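About Us

Hakinham Boards began at a kitchen counter, with a tired kindergarten teacher, a broken puzzle and a tube of glue that had dried up in the drawer. The teacher was Erlinda Calimlim, and the puzzle was one her class had loved nearly to pieces. She took it to her neighbor Irfan Hashmi, who had spent most of his working life making display trays for a furniture showroom, and asked if he could copy the missing shapes. He could, and he did, and then he asked her why the board was so busy. There were farm animals and a border of flowers and a rainbow, and the poor children had to hunt for the shapes in the middle of it all.

That conversation went on for most of a summer (Erlinda still has the notebook, with soup on it), and by August the two of them had a plain board with plain parts and a room full of five-year-olds who didn't want to give it back.

We're a bigger group now, though not by much. There are five of us in the workshop on Quan Street, and we make boards and parts for preschools, libraries, therapy rooms and a good many grandparents. We still start every new design the way Irfan and Erlinda started the first one, by taking things away until what's left is a quiet surface and a few good shapes to put on it.

What we make

Our best-known set is the Conoria, a white board with blue parts. People ask us all the time if it comes in other colors, and we do understand, because a shelf of bright toys is a cheerful sight. But we like what happens when color stops being the clue. A child has to look at the outline, turn the part in the fingers, feel where the corners are and try again. A gear is a lovely thing to hold for that reason, all those edges going around, and a plain bar asks for a different sort of patience altogether.

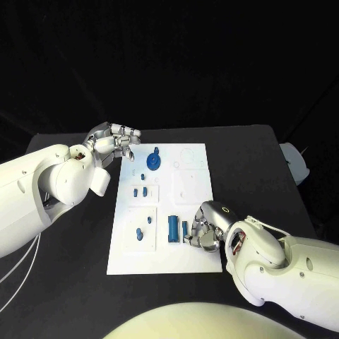
Irfan draws every part by hand before it goes anywhere near a computer, and he keeps the drawings in a flat cabinet that once held sewing patterns. If you visit, ask to see the early gears. Some of them are very pointy, and Erlinda sent them back with a note that just said "ouch." The long, narrow parts gave him the most trouble. They need to be thin enough to look different from a block at a glance and still be comfortable to pick up, and he went through more versions of that one shape than he likes to admit.

Lutfa Wickramasinghe runs our lending program, which is the part of Hakinham we're proudest of. We have 200 boards out on loan to classrooms at any one time, and a school can keep a set for a full term before deciding if it wants to buy. The sets come home with crayon on them, and once with a very nice drawing of a horse. Lutfa washes everything, replaces what's gone missing and sends it all out again – with a handwritten card, if she has time, and she nearly always finds the time.

How we like a board to be used

Teachers who are new to us often ask for a lesson plan, and Diệp Ninh, who leads our workshops, has written several good ones. Her first piece of advice is simpler, though. Lay the board flat on a dark table, or put a dark cloth under it, so the edges show up clearly. Clear away the pencils and the snack cups. Then take one part off, let the child look at it for as long as they please, and keep your own hands in your lap!

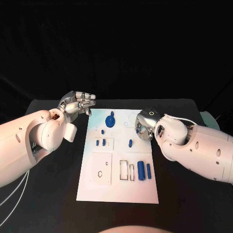
Picking up a small part is harder work than grown-ups remember. The fingers have to come in from above, close just enough, and lift without nudging the neighbors. Some children use a whole fist for weeks and then one morning use two fingertips. Others go straight to fingertips and drop everything, cheerfully, on the floor. We've seen both kinds do beautifully and we don't hurry either of them.

Diệp holds her workshops in the front room at Vestel Hall, in groups of four families, and there's always tea.

Orders, repairs and visits

Ghazal Hashemi looks after orders and will answer your email herself. Please write to her about lost parts too. We'd much sooner send you one small blue block than hear that a whole set has been put away in a closet, and there's no charge for the first replacement. If your board is scratched or has been chewed, tell her that as well, and she'll talk you through what we can mend.

Visitors are welcome most mornings. Ring the lower bell, as the upper one belongs to the dentist.

Page last updated Feb 18, 2021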